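26 May 2026

In the evening I went with Anjana to the community hall to hear Elsie Naylor, who wrote the book about people who leave a country and people who stay. I bought my ticket in advance, it was 8 dollars. There were 70 chairs and I found one near the door.

She read two chapters. The first was on her grandmother, who worked in a laundry on our street before it was called what it is now. I did not understand every word, but I understood the part with the suitcase under the bed. Then Arlindo Paiva asked her if she ever wanted to move back. She said she moves back each time she writes — I wrote this on my ticket.

At the signing table I became shy and said only my name. She spelled it correctly.

Anjana wants that we read the whole book before September and discuss it with Kevser. I have read 6 pages on the bus.

At home I drank tea and answered Sunil, who had written twice. The little crib with the teddy bear cushion is so pretty, I told him. 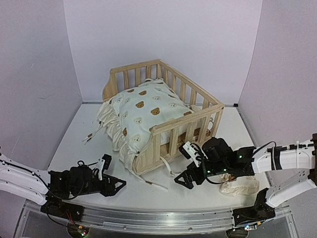 For tomorrow

Call the library about the second copy. Return the umbrella to Kevser. Read chapter one again, slowly and with the dictionary.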